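Notebooks > Workshop > Dye bench > Linen, second madder run

6 September 2022

Second madder run on the Acuña linen. Same cloth as June, cut from the same bolt, scoured again because the June pieces took color unevenly near the selvage. Used 200 g of ground root from the Velldale bag. The Primden bag is nearly finished and I want to keep what's left for the wool.

Scour: soda ash and a squirt of the neutral soap, simmered two hours. Water came off yellow-brown, so did it again. Second water much paler. Rinsed until it stopped feeling slippery.

Dry weight after scouring 445 g. Alum at the usual strength from the card on the cupboard door. Catalina thinks the tannin step should go longer, overnight at least. I left it four hours. Will try overnight on the next lot and keep a strip of this one to compare.
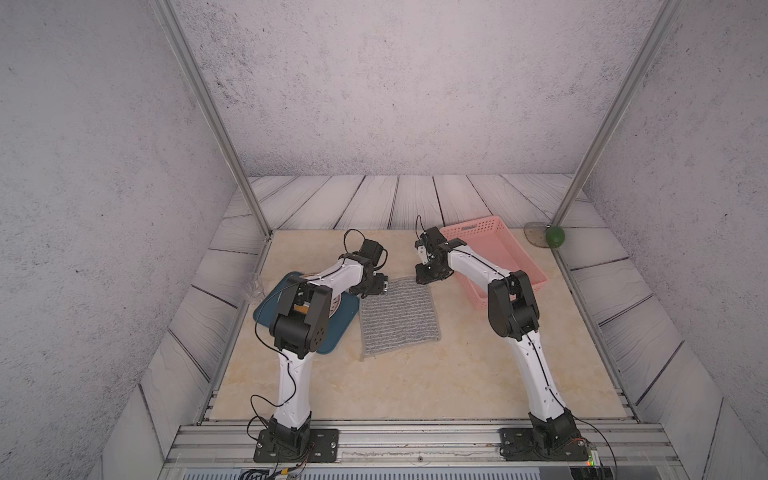
Bath brought up slowly and held below a simmer. The June run got too hot and went brown, and I'd rather lose an hour than do that again. Thermometer reads high, check it against Patricio's before trusting any number on this page.

Pieces 1 to 3 out after one hour, 4 and 5 left in to cool with the bath. Wet, the first three are a brick orange. 4 and 5 are redder and more even. Small pale spot on 2 where it was folded against the side of the pot. Stir more.

Chalk: added one spoonful, level. Aldana says the Plandton water is hard enough without it. She may be right. Leave it out next time and change nothing else.

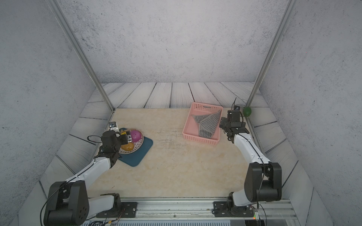
To do

- Overnight tannin on one piece
- Wash test on 1 and 4, then a strip of each in the south window
- Ask Amancay if she still has the coarse sieve
- Reorder alum, catalog no. 1292
- Exhaust bath is in the lidded bucket, don't tip it out. B.U.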